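## Drying chili peppers at home without buying a dehydrator

Every September the same advice comes back: string your peppers up in the kitchen and they'll be dry in a week. I doubt it. In a humid house, thick-walled peppers hung whole tend to go soft and grow mold inside, where you won't see it until you cut one open.

I use the oven.

1. Wash the peppers and dry them well. Wear gloves.
2. Slit each one lengthwise. Small ones too, whatever the recipe card says.
3. Lay them on a rack over a tray, not touching.
4. Set the oven as low as it goes and prop the door open a crack.
5. Turn them every hour. Stop when they snap. If they bend, keep going.

Marwan Moussa swears by rubbing them with oil first. I tried it and got sticky peppers.

What about green ones? They dry fine, but the color dulls and the flavor is grassier. Anyone selling you "sweet" dried green chili deserves a few questions.

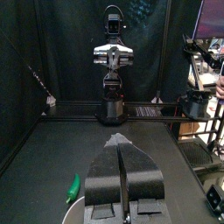

*Small and bright green: a toy chili on the table.*

Store the dried ones in a jar and check it after 5 days. Any fog on the glass means back in the oven.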